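Fruit on the Coffee Table - Frequently Asked Questions

Last updated: 2020-08-05

These are the questions we receive most often from readers of the Zusora home pages. The answers come from our own living room and kitchen. If your question is missing, please write to us with the form at the bottom of the site.

Why do you keep the fruit in the living room and not in the kitchen?

In our home the fruit which stays in the kitchen is forgotten. When it is on the coffee table, we eat it. The kitchen is also warmer, with the oven on one side and the window on the other, so bananas become brown there very quickly.

What kind of tray is good for this?

We like a light wooden tray with a raised rim, so that a round fruit cannot roll to the floor. It should be wide enough for one layer of fruit. Deep bowls look nice, but the fruit at the bottom is pressed by everything above it and you find the soft one too late. Our tray is from a small shop called Clorkard, and I believe they do not make this size anymore.

Do I have to wash the fruit before I put it out?

No, wash it when you want to eat it. Water that stays near the stem helps mold to grow. If you prefer to wash first, dry every piece with a clean towel.

How often should I look through the tray?

Every 2 days is enough in cool weather. In summer we do it each morning. Take the fruit in your hand and turn it, because the soft place is often on the side where it was lying.

Which fruits should not be close to each other?

Ripe bananas give off a gas which makes other fruits ripen faster. Put them on one side and the limes and lemons on the other side. Avocados are a special case - if yours are hard as stone, put them next to a ripe banana and check them the next day. 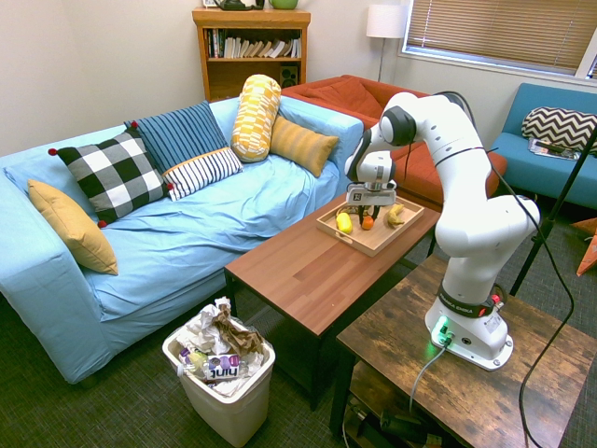
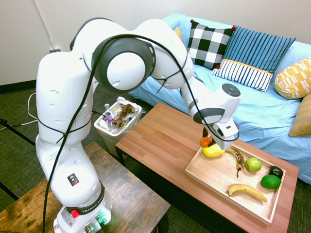
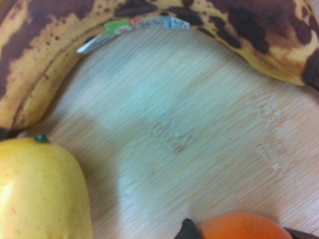

Fruit by the sofa, fruit on the tray with the trash bin near the table, and two very ripe bananas next to a mango.

My bananas have big brown spots. Must I throw them away?

Usually not. Brown spots on the peel mean that the banana is sweet and soft inside. Open it and look. If the flesh is still pale, or has only a few soft places, you can use it the same day in pancakes or in banana bread. Throw it away if there is mold, if liquid comes out, or if it smells like alcohol.

Can I freeze them?

Yes. Peel them first, this is important, because a frozen peel is very difficult to remove. Cut them in slices, put them in a bag and press the air out. Our Ovomer freezer box holds 100 slices, which is enough for many breakfasts. We still had slices from November in the spring and they tasted good.

Should I remove the small stickers?

We take them off when we bring the fruit home, or at least we try. They go to the trash and not to the compost, as many of them are made with plastic. If the sticker does not want to come off, wait until you peel the fruit.

Is it a problem to have a trash bin close to the coffee table?

It is practical for paper and wrappers. For peels it is not so good, they bring fruit flies. We carry the peels to the kitchen and close them in a container with a lid.

How do I protect the table?

Wipe under the tray when you look through the fruit. A sticky ring from an old banana is easy to clean on the first day with a damp cloth, and much harder after a week. Do not pull the tray over the table, lift it.

And the sofa?

Ours has a loose cloth over it which goes in the washing machine. I can only recommend it to families who eat mangoes while sitting.

Do you have a printed list of ripening times?

Yes, the Rizvi kitchen booklet, which we send by mail. We printed 2000 copies and there are 91 left. It is free, but please send only one request for each household.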